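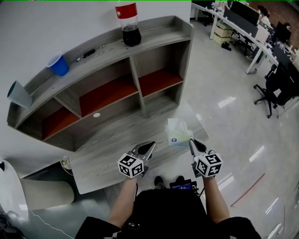
Les deux pinces devant la boîte de mouchoirs, sur la table basse grise.

Boîte en carton écrasée : nos astuces pour le réglage des pinces

En mai 2025, nous avons abîmé 13 boîtes de mouchoirs dans notre atelier. Une boîte pleine résiste bien, mais une boîte à moitié vide plie tout de suite, et le coin entre ensuite dans le mécanisme du doigt. Chez nous, une pince est restée bloquée fermée et Stefaniia Shevchuk s'est pincé le pouce en voulant la libérer avec la main. Rien de grave, un pansement a suffi. Depuis, nous suivons les règles suivantes.

Coupez l'alimentation avant de toucher les doigts. Relâcher la commande ne suffit pas, le ressort garde sa force.

Pour retirer le carton coincé, prenez une spatule en plastique de cuisine. Le tournevis raye les patins et après ils accrochent mal.

Essuyez les patins avec un chiffon à peine humide. Les mouchoirs laissent une poussière très fine qui fait glisser la prise, et l'on serre alors trop fort sans s'en apercevoir.

Prenez la boîte par les petits côtés, en bas, là où le carton est double.

Rangez les câbles avant de commencer. Un câble par terre, on l'oublie dès qu'on regarde ses mains.

Gardez les marqueurs propres et bien collés. Si un coin se soulève, remplacez toute la feuille, le ruban adhésif brille et gêne la lecture.

Notre pince bloquée a été démontée en 2 heures. Il restait un morceau de carton grand comme un ongle, derrière l'axe.

Zoia Pylypenko, atelier Stirnum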